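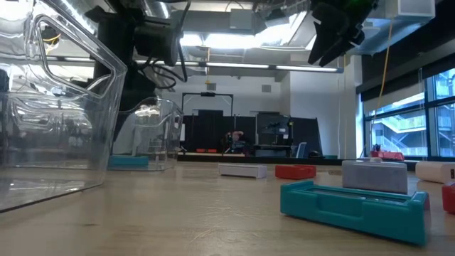

## Is a bank bond fund worth it with rates this low?

My bank, Söderlund, wants me to move 2,786 euros out of savings into its Grekuston bond fund. The brochure says "stable." Is it?

**Noreen Bhutto**

Stable compared to what? Read the fee page first. Whoever sells it gets paid either way, and a fund full of bank debt has a gap as plain as the open space between two black gripper fingers — your deposit guarantee doesn't cover it.
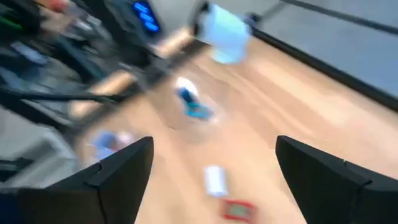
**Kjell Boström**

Fees are one thing. I'd also ask how much of it is Greek or Italian paper. Mine was 28 percent in September and the adviser didn't know.
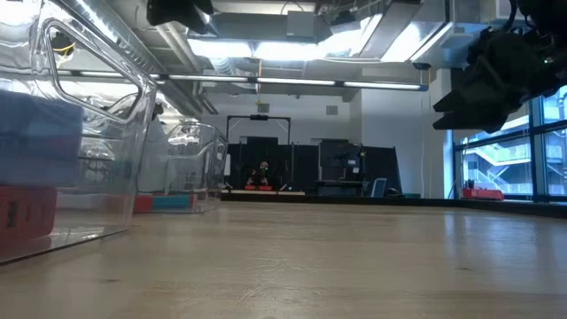

I sold and paid a 33 euro exit charge.

**Tuva Nyberg**

just leave it in savings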